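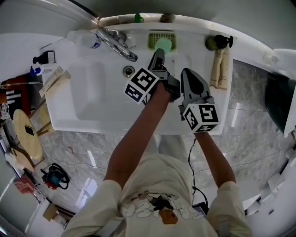
*A bathroom sink seen from above, with bottles and tubes on the ledge and the counter.*

**Plultwood opens sign-ups for the Clear Sink Month, a free January tidy-up for ordinary bathrooms**

Hi, I'm Efthymia Chatzigeorgiou, and I run the home program at Plultwood. My colleagues wanted a proper press release for this one and I said fine, as long as I get to write it myself (they gave in by lunchtime). So: sign-ups are open for the Clear Sink Month, it costs nothing, and it's all about that little stretch of counter where you brush your teeth!

We've done kitchens, we've done hall closets, and last year we did the drawer with the batteries in it. Every time, people wrote in asking about the bathroom. I read 309 of those messages over a few evenings with a pot of coffee, and most of them could have been about my own house. Pump bottles on the back ledge, a bottle lying on its side behind the faucet, tubes next to the basin, a stray cap sitting against the wall waiting for a bottle that left months ago. Sound familiar? It does to me.

The plan is pretty simple. You get one short task a day by email, and none of them should take longer than it takes to run a bath. The first week is only the ledge behind the faucet. You take everything off, wipe it down, and put back what you use every day. Week two is the counter on both sides, and that's where the tubes come in – I'm a big believer in standing them up in a cup, cap down, so you can see what you've got and the last bit slides toward the opening. After that we get to the basin itself, the drain and the soap tray, which in my house had been getting a quick rinse and a guilty look for ages.

Sandro Pellegrini wrote the tasks with me and he's stricter than I am. He'd have you down to a bar of soap and a toothbrush. We argued a lot about hand lotion (I won, it stays out) and about boxes and packets, where he won, so those go in a drawer or a basket by the end of week two. If you have no drawer, there's a page on shelves and hooks for small bathrooms, including rentals where you can't drill.

We tried it out in the fall with 42 households in Gramberg, and I loved hearing from them. Loredana Russo has three teenagers and one sink, and she told me, "I gave each kid one spot on the ledge and that was it. They complained for two days, and then they started policing each other." Gianni Barbieri did the whole thing in a single afternoon, ignored every email after that and was delighted with himself. That's allowed too!

There's a printed guide as well, 60 pages with plenty of room to scribble, and our friends at the Nelero store are handing it out free at the front desk while it lasts. We've printed 4000 copies. The Fabbri branch will have them a little later in the month, so please call before you make the trip.

**How to join**

- Sign up on the Plultwood website or at the desk in Nelero
- You can start on any day in January, the emails begin the next morning
- Renters, families and shared houses are all welcome
- Send us your own sink pictures if you like, before or after or both

**For press**

Milagros Barrientos looks after interviews, review copies of the guide and pictures for print. Reach her through the press page on the Plultwood website, mornings are best. I'm happy to talk on the phone too, and I'll go on about soap trays for as long as you let me.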